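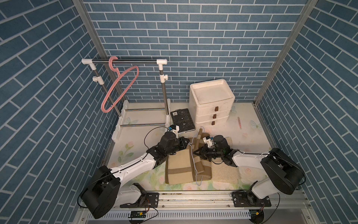 The two arms at work on a striped bag, with the hanger on its rack behind them.

I worked 37 months in the returns room at Sadow, and my opinion on the new arms is mixed. They take the cloth work, and my wrists are glad for this. But the room in Braltthorpe became quiet. Before, we talked while we folded.

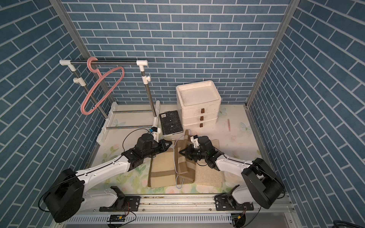
Left gripper on a corner of the striped cloth.

Management says that 700 pieces a week is only the start. I would ask them a different question: who teaches the new people how a good fold feels in the hand? On Wednesday I asked for one table to stay with us. I still wait for the answer.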